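The Release Threshold

1. Settle time

The policy would not let go of the mandarins.

Ohemaa Mensah had been looking at the same plot since lunch. Finger width ran along the bottom panel, commanded width over it in a lighter line, and the two agreed well until the moment of release. The commanded line was supposed to step up there. It climbed a little, fell back, climbed again, and went on like that until the watchdog stopped the run.

She labeled it "hesitation" in the tracker, deleted that, and wrote "release not triggered." Massawe did not like words that gave the software a mood.

Massawe ran the planning side from Prestberg, two time zones away, and communicated mainly by comment. His comment on this ticket was already there. "Planner state is correct. Place pose reached. See perception."

Perception was called Urken and was also hers, by inheritance. The person who wrote it had left in June, with a README of one page and a config file of 3,000 lines. She opened the detections. Urken had found the mandarin between the pads with good confidence. It had found the pink sheet, in the sense that it had correctly classified it as nothing. She wrote back, "Perception is correct," and then neither of them had anywhere to send the ticket.

She went back to the demonstrations. The training set for the task held 600 of them, all human, all done with the hand-held grippers on a bed with a sheet of pink plastic over the quilt. She had watched perhaps a tenth. She pulled up the browser in Denden, sorted by the loss at the release step, worst first, and opened the top row.

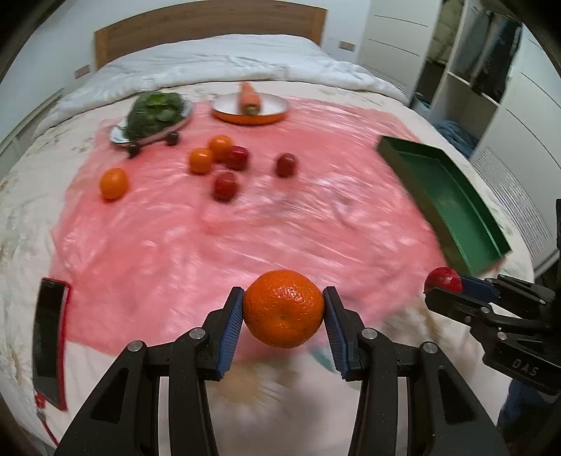

2. The worst row

She stepped through it with the arrow key.

Two grippers, a mandarin in one and an apple in the other. The human holding them had done what any human would do with two pieces of fruit and two hands, and had moved both at once. In the trajectory data the two widths were separate channels, cleanly recorded. In the label file there was one event column.

She scrolled down to be sure. One column, named "release," with a single timestamp per placement. Whoever wrote the labeler had assumed one hand would be busy at a time. When both were busy, the script took the first width to cross the threshold and marked the event for both.

She ran a query for rows where the two grippers were closed together. The result came back long. In every row she opened, the slower hand was marked as having released while its pads were still pressed against the fruit. The model had been shown, many times over, a held mandarin with a label that said it was no longer held. Half open was a fair average of the two.

"Label bug," she wrote to Massawe. "Release event is shared across hands. Needs to be per hand."

The typing indicator came on, went off, and came on again.

"How many rows," he wrote.

She sent the query instead of a number. He liked to run things himself.

3. Relabel

The fix took less time than the message explaining it. She split the column in 2, computed each crossing from its own width channel, and added a hold-off so that a finger twitching against a peel would not count. The hold-off needed a value. She tried the one from the old config, found that it swallowed real releases, and halved it.

Then she needed something to check it against. The script could be consistent and still be wrong, and Massawe would ask. She picked rows with a full box, where the fruit had plainly gone somewhere, and compared the new event times with what she could see by eye.

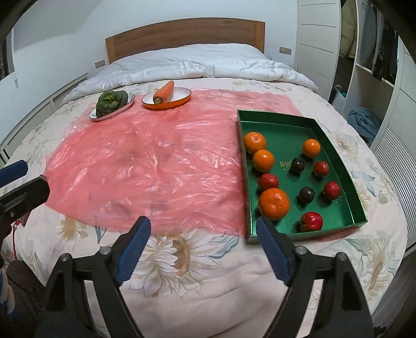

Mandarins and plums were easy. The red ones she was less sure of, and Urken was no help; it split them between pomegranate and plum with the scores nearly level. For this purpose the class did not matter. Fruit in the box was fruit in the box, and the release channel did not care what it had been holding.

She went through rows until the office lights dropped to their evening setting. Two disagreed with her eye. In one the finger had opened slowly enough to cross the threshold late. In the other she had pressed the key twice and misread the time. She noted the first and corrected the second.

At the bottom of the ticket she wrote the change as she would want to find it – old column, new columns, hold-off value, known slow-opening case, query attached. She dated it 2024-01-31 and queued the retrain.

Massawe's comment arrived while the job was still waiting for a machine.

"Planner also reads the shared column," he wrote. "Line 212. I will fix."

A second one followed.

"Ticket should stay open."

She left it open, changed the owner field to both names, and found that the tracker allowed only one. She put his. When she refreshed the page he had put hers. The job moved up one place in the queue, and she went to get her coat.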